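Why Wood Has Stripes

Look closely at a wooden table and you will see thin lines running through it. These lines are called grain. They are a record of how the tree grew.

How the lines form

A tree trunk gets wider from the outside. Just under the bark is a thin layer of living cells called the cambium. In spring it makes large cells with thin walls, and this wood is pale. In late summer it makes small cells with thick walls, and this wood is darker. One pale band plus one dark band is one growth ring. In places with cold winters, a tree usually adds one ring each year.

A trunk with 194 rings has lived through 194 growing seasons. Wide rings often mean good years with plenty of rain. Narrow rings often mean dry or cold years.

From rings to stripes

If you cut straight across a trunk, the rings show as circles. If you cut along its length, the same rings show as lines. A cut through the middle gives lines that are nearly straight. A cut nearer the side gives arches and loops. Furniture makers choose the cut according to the pattern they want.
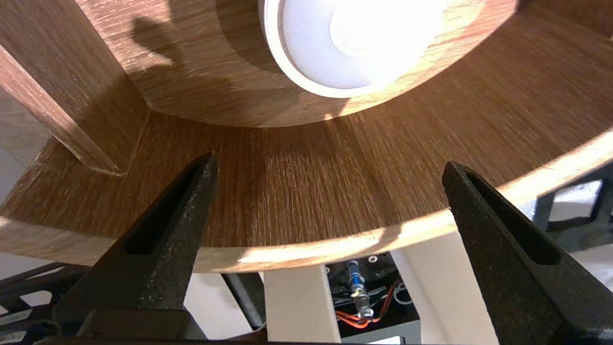 Knots

A knot is the base of a branch. As the trunk widens, new wood grows around the branch and closes over part of it. The grain bends to get past, like water moving around a stone. Knots are often harder than the wood beside them and can blunt a saw.

Words to know

Bark: the outer cover of a tree.
Cambium: the layer where new wood is made.
Grain: the direction and pattern of the wood fibers.

Text by Beathag Skinner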